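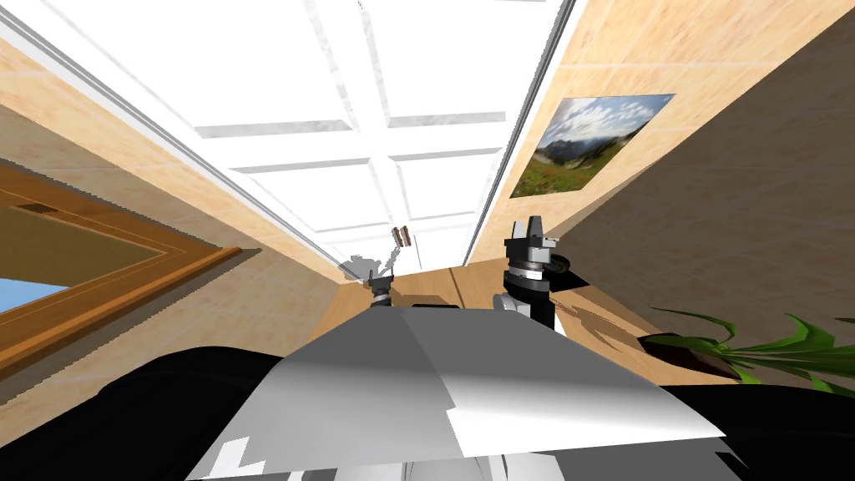
The two-armed model in the simulated room, both grippers pointing up.

I've sat through plenty of equipment planning meetings, but this month's was the first one where the machine on the agenda only existed on a screen. Faltuditz has decided to hold off on ordering its two-armed robot until the simulated version has had a proper run, and I think that's a pretty sensible way to spend a January (and a lot cheaper than what we did last time).

The plan comes from Forough Rashti, who has been put in charge of the purchase. She wants 90 days of simulator work before anybody signs anything. The software seats are already paid for out of this year's training money, so the only new cost up front is a better workstation for the Wemwood office. The robot itself goes into next year's budget, if it goes in at all.

Two suppliers are still in the running. Seyoum has offered a complete package with both arms, the grippers and a service contract. Skuturach sells the arms on their own and lets you shop around for the rest, and I have to say the quote looks lovely until you start adding things back in! Mounting, spare fingers, freight, somebody to come out and set it up – it all goes on a separate page.

Forough put it to us this way: "I don't want to buy a gripper and then find out what we needed was a different gripper." That got a lot of nods, mine included. 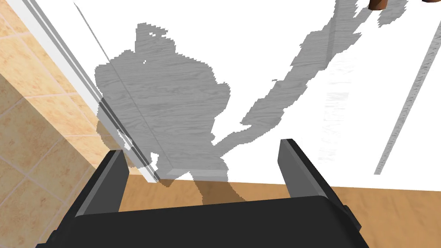
Gripper open, with tiled wall to the left and a wood-grain surface beyond.

The room in the simulator is nothing like our shop, by the way. It has wood-grain walls and a landscape picture hanging up, and even a potted plant. A few people asked whether we should pay to have our own floor modeled instead. The answer for now is no. That quote came in higher than the workstation, and Forough would like to see the stock room used for all it's worth first. I'm a little on the fence about it myself – our aisles are tight, and I'd love to know early on whether two arms can even turn around in there.

She has set aside 356 hours of staff time for the trial, split between Wemwood and the main building. If you want some of those hours, talk to your supervisor soon, as the sign-up sheet was filling fast when I walked past it. You don't need any programming background for the first sessions, and there's a short handout.

Both suppliers have agreed to hold their prices for 5 months. Seyoum wants a deposit if we go past that and Skuturach hasn't said either way, so Forough is chasing them for something in writing. She'll bring the numbers back to the planning group in the spring, and I'll post the shortlist as soon as I have it.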